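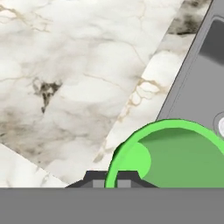
Checking wrist camera renders before you record simulated episodes

Last updated August 13, 2025

In this tutorial we set up a small check for the wrist camera in a Drolline kitchen scene. The check runs before recording starts. I wrote it after I lost 1000 episodes to a wrong mount angle, and the training had already started when I noticed it.

You need Drolline installed, a scene that loads, and a grasp policy or a script that can bring the gripper to a cup. I use the Ospina planner, but any planner is fine.

Step 1. Fix the seed

Open the scene config and set the seed to 2082, or any number you will remember. Texture randomization stays on. With a fixed seed you get the same counter every time, so two renders can be compared.

Step 2. Stop at the pre-close pose

Run the grasp until the fingers are at the rim of the cup and before the close command. In Ospina this is the flag stop_before_close. Save one render from the wrist camera.

Step 3. Look at the render

The gray band of the gripper body should go straight across the bottom. If it is tilted, the camera has roll in its mount transform. Then find the two light gray pads. For a rim grasp, the green rim must pass between them. When both pads are on the same side of the rim, check the grasp offset first and the camera second.

The marble texture can show seams where its direction changes. This comes from the texture mapping and I leave it. The policy should learn to ignore it anyway.

Step 4. Write the mask

Your detector may take the gripper body for an object. Make a mask for the bottom band and save it next to the camera file:

camera: wrist
mask: bottom_band
grow_px: 14

The value grow_px makes the mask a little bigger than the band. A small value is enough – with a big one you start to hide the pads, and the detector for contact needs them.

Step 5. Repeat with other seeds

Change the seed and repeat steps 2 and 3 for six poses of the cup. It takes me around 6 minutes in total. Keep the renders in the Puraveo project folder, together with the config.

If the cup is missing from a render

Check that the camera is attached to the wrist link and was not left on the base link. After the June update of the Brosthorpe assets, the link name also changed, and the old name fails without a warning. Search your config for wrist_cam_link and replace it with wrist_camera_link.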